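From: Cúc Lã
To: Limville hard water list
Subject: Re: [hardwater] White film comes back after two days

Hello Hyun and all,

Thank you for your message. I quote it here because the list software removed half of it for some people:

> We moved to the Virkstead side of town in March and I can not keep
> the bathroom sink clean. It is white ceramic, all one piece with the
> top. I wash it on Saturday and by Monday there is a gray film and
> small dots again, most of all behind the faucet. I have used the
> strong spray from the supermarket and also a powder. The powder
> worked but now the bottom feels a little rough. Is this the water, or
> do I do something wrong? And is it worth it to buy a softener? The
> man from the shop wants to sell me the big one.
>
> Hyun

I have lived with the Virkstead water for nine years, so I will try to answer in order. Please excuse me if it is long.

First, yes, it is the water. On your side of town it comes from the old wells and it is much harder than in the center. I tested mine with paper strips last winter and got 29 in the units on my packet (French degrees), and my sister near the station got less than half of this with a strip from the same packet. So if your friends in the center tell you they never have this problem, they are telling the truth, and they are also not cleaner people than you.

The film is two things together. One is lime, which stays when a drop dries. The other is what soap makes when it meets hard water, a kind of gray fat that holds on to the lime. This is important, because the two need different products. An acid takes the lime but does very little to the soap film. A normal dish liquid takes the soap film but does nothing to the lime. If you put the acid on first, it must go through the fat layer, and you will think that the acid is weak and buy a stronger one. I did this for a long time.

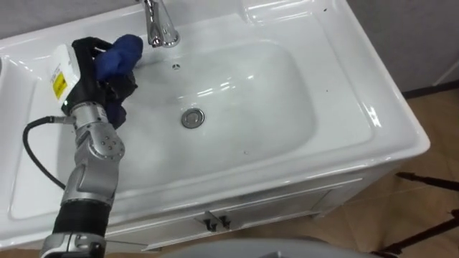
So my order is always the same. Dish liquid and warm water first, then rinse very well, then the acid, then rinse again, then dry. For the acid I use citric acid powder from the baking shelf, one spoon in a glass of warm water. Vinegar also works but it smells, and it is not good for the rubber parts if you use it every week. Do not mix any acid with a product that has bleach in it, and do not use one directly after the other. Please look at the back of your supermarket spray, some of them have bleach and the word is printed very small.

Leave the citric water for five minutes on the ceramic. On the faucet I would leave it for one minute only, and then rinse. Chrome is a thin layer and if there is a scratch, the acid goes under it. I lost the shine on a good kitchen faucet in this way and it can not be repaired.

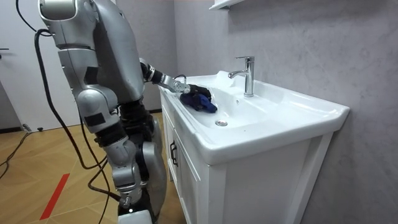 About the powder. If the bottom feels rough now, there are two possibilities. Maybe it is only powder that was not rinsed out and has dried with the lime, and then the citric water will make it smooth again. Or the powder has scratched the glaze, and then it will stay rough and the dirt will hold on to it more easily each time. You can find out with your fingernail after one good treatment with the acid. In both cases I would stop with the powder. The same for the green side of the sponge. A soft cloth is enough if the product has had time to work, and most of us do not give it time.

The drying is the step which everybody wants to leave out, and for me it made the biggest difference. When there is no drop, there is no dot. I keep an old cotton cloth on a hook by the mirror and the last person in the evening wipes the basin and the back of the faucet. My children were against it for one week and now they do it without thinking (the older one does, at least). Before this I used the acid every four days. Now it is every two weeks, sometimes three. 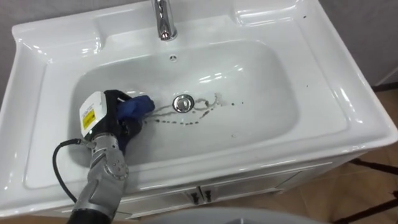
Please wash the cloth also. A cloth that stays wet for a week will put the film back on the sink. I use no fabric softener for these cloths, it makes them slide over the water and leave lines.

Do not forget the small things that are part of the sink. The drain stopper can usually be lifted or unscrewed, and under it you will find a ring of lime and hair that smells in summer. The overflow hole is harder to reach. I pour in a cup of the citric water slowly, with a small funnel, and after ten minutes I pour in warm water in the same way. Twice a year is fine.

Now the softener. I know two households on this list with the Grudel, the big one with the salt tank, and I hope they will write too. As I understood from them, they are satisfied, but you must carry the salt down to the basement and somebody must come to check it. For a whole house with an old boiler I think it can be correct. For one sink with dots it is too much machine. The man in the shop told me also that I needed the big one, and he did not ask me how many people live in my home or what my strip said. I would ask him to put the yearly cost of salt and service on paper, and see if he still has time for you. 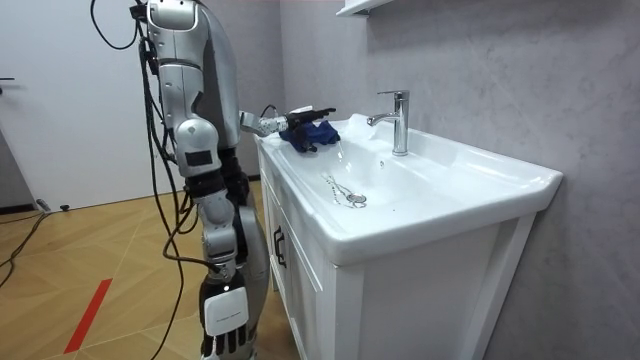 What I did instead was smaller. I cleaned the aerator, the little sieve at the end of the faucet. It was so full of lime that the water came out to the side and hit the wall behind. After one night in citric water it was straight again, and the dots behind the faucet became much less. You wrote that behind the faucet is your worst place, so I would begin there. It costs nothing. If the sieve breaks, a new one is cheap, but take the old one with you to the shop, there are several sizes and they look the same.

I also changed from bar soap to liquid soap at the bathroom sink. I was not happy about it because of the plastic bottles, and now I buy the large refill. But the gray film is clearly less. If you prefer the bar, put it on a dish with holes so that it does not lie in its own water and run down into the basin.

One question back to you and to the others on the Virkstead side. Did your water change in spring? My strips showed 36 for a short time in March and then went down again, and I do not know if they were using another well or if the strips were too old. If some of you can test this month, please send the number to the list with the name of your street, and I will put them together in one table.

Hyun, please write how it goes with the rough place.

With kind regards,
Cúc Lã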